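Yichen Mao
2020-07-02

1/ I've been selling secondhand housewares online for a while and I get asked the same questions about shipping glass. Putting my answers in one thread so I can link to it.

2/ Most of what I sell is small. Vases, bottles, flasks, candle holders, the odd set of drinking glasses. I pack at home after dinner. I don't have a warehouse or a packing station, just a table and a closet full of boxes.

3/ Boxes first. I buy new ones for glass. I used to reuse grocery boxes and I had more breakage those months than in the rest of the year. Cardboard that has been wet once never gets stiff again, even if it looks fine.

4/ The brand I use now is Endex, double wall. I've also used Gulerow, which is cheaper and okay for anything under a couple of pounds. The Gulerow flaps tear if you pull the tape off to repack, so decide what's going in before you close it.

5/ Sort before you wrap. I put everything for the week's orders out where I can see it and check each piece against the order. Colored glass is where I make mistakes. Amber and clear versions of the same shape get mixed up when they're already in paper.

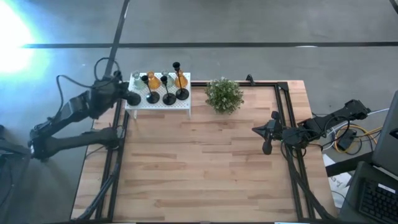

6/ Wrapping. Tissue first, then bubble wrap with the bubbles facing in. Tape the wrap to itself and keep tape off the glass. Old labels and gilding come off with the tape and you will be refunding someone.

7/ Anything with a neck gets a collar. Roll a strip of paper and wind it around the neck until it's as wide as the body. Then wrap the whole thing as if it were a cylinder. Necks are where nearly all my breaks have been.

8/ Stuff the inside too, but loosely. If you jam paper into a thin vase you can crack it from the inside. Ask me how I know. It was a Kratochvíl piece, green, and I'd had a buyer waiting on it since the previous August.

9/ Never let two glass pieces touch, even wrapped. Cardboard divider between them. I cut mine from the boxes that are too beat up to ship in.

10/ Two inches of padding on every side, including the bottom. People forget the bottom. Close the box and shake it. If you hear or feel anything move, open it and add more.

11/ Metal and glass in the same order: two boxes if the buyer will pay, otherwise metal at the bottom with its own layer of cardboard over it. A candle holder can do a lot of damage in a truck.

12/ Double boxing. I do it for anything over $100 and for anything with a handle. It adds 8 to 14 dollars depending on where it's going. I put that in the listing price and don't break it out, people argue with it less.

13/ Insurance. Read what the carrier wants before you need it. Mine asks for photos of the outer box, the inner packing and the broken item. I now take one of the open box before I tape it. Takes ten seconds.

14/ If something does break, I refund first and deal with the claim after. I've had one buyer I thought was lying. I refunded him too and blocked him.

15/ For listings I use Lolleo to keep track of stock. It's fine. The free plan stops at 999 items and I'm nowhere near that. The label printing is slow and I still do labels on the carrier's site.

16/ Someone asked about packing peanuts. I don't use them. Heavy glass sinks through to the bottom and ends up sitting on the cardboard. Crumpled kraft paper holds its place better and buyers can recycle it.

17/ Will add one on international orders once I've sent a few more. So far it's been two to Canada and both got there.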